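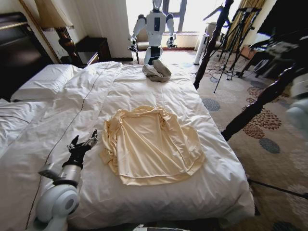
11/02/2023, garment state estimator, second day

Continued with the shirt. The Kestico segmenter still has difficulty when pale cloth lies on the white duvet. With the old threshold the mask leaks into the duvet folds and the planner receives a hem that does not exist. I changed the edge weight from 12 to 8 and replayed the log. The mask is cleaner along the curved hem, but at the collar, where the fabric is bunched, it still breaks into pieces.

The folded-in sleeve is a different problem. Grondero labels it as part of the back panel, so the first grasp point goes to the wrong layer. I think we should let the planner ask for one unfolding motion before it chooses any grasp. Masson has a primitive for this, but it expects a flat table and the duvet is soft. The height map needs a local plane fit first. Not written yet.

Light from the window: auto exposure moves when the head turns to the far end of the bed, and then the color model is wrong for almost 37 frames. Lock the exposure before the scan. I forgot this two times already.

Replay set is 3175 frames, saved under wedach/shirt_b. Please do not overwrite it, the calibration file inside is the only good copy.

To do:
- plane fit on the duvet height map
- exposure lock in the launch file
- ask the Wedach people if the finger torque limit can be set per joint
- repeat with a darker shirt in March, when the new estimator is merged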